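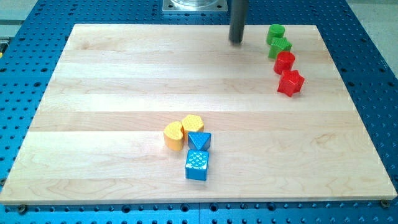

The **Grevetdale Tabletop Kit** is a bench set for teaching and testing robot arms at simple pushing and sorting jobs, sold by Cornwood and found these days in a good many college labs and a fair number of home workshops too. It comes with a pale maple board and 8 plastic blocks in red, green, blue and yellow, among them stars, cylinders, a cube and a hexagon. The arm is bought separately, and so is the perforated table.

The kit sells for $649, and a larger edition called Yaman (much loved by teachers, and easy to see why!) costs $800. Owners speak fondly of the board, which stands up well to years of nudging and scraping.

## See also

- Grammont gripper set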